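Umumard head into their opening group game against Drurnus as clear favorites, and the local press has all but handed them the three points. I would wait a little before joining in.

The case for them is easy to make. They are unbeaten in 4 matches, they have the older squad, and Drurnus have never got past the group stage. Coach Teresa Piątek said this week that her side was "ready for anybody." 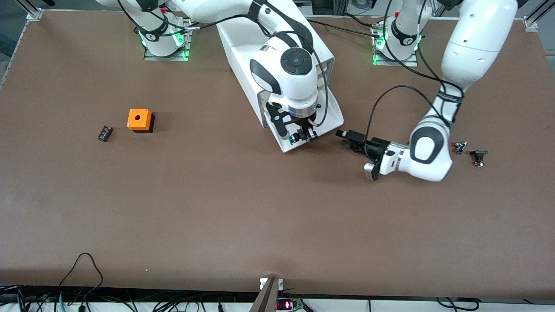
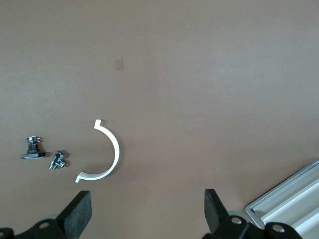
Look closer at that unbeaten run and it starts to shrink. Two of the games were draws against teams from the bottom of the table, and one of the wins came from a penalty in the last minute that the Bednarek players are still complaining about. Only the win over Fotier was convincing, and Fotier played most of the second half a player short. The midfield is the bigger worry. Henryk Grabowska and Kacper Kaczorowski are both good on the ball, but against Bednarek they left a gap between them shaped like the white clip in the second picture, a half ring closed on one side and wide open on the other. Bednarek found the open side again and again and should have scored at least twice from it. Piątek says the problem has been dealt with in training. We were told the same thing last June, before the team let in three goals in one half.

Drurnus are no great side either. They have trouble keeping the ball, and their goalkeeper, Mieczysław Tokarz, has been picking it out of his net far too often. Still, they run hard, they defend set pieces well, and Mieczysław Michalski is quick enough to hurt any back line that pushes up too far. Umumard's back line does that in almost every game.

There is also the matter of fitness. Umumard have faded badly after the 75th minute in each of their last two games, and the bench has not offered much help. The club says there are no injuries to report. It said that before the Fotier game too, and then two starters were missing from the team sheet.

Umumard may well win this, and on paper they should. But talk of them strolling through the group looks early for a team that has had one good afternoon all season. Drurnus will be happy with a draw and will probably set up for one from the first whistle.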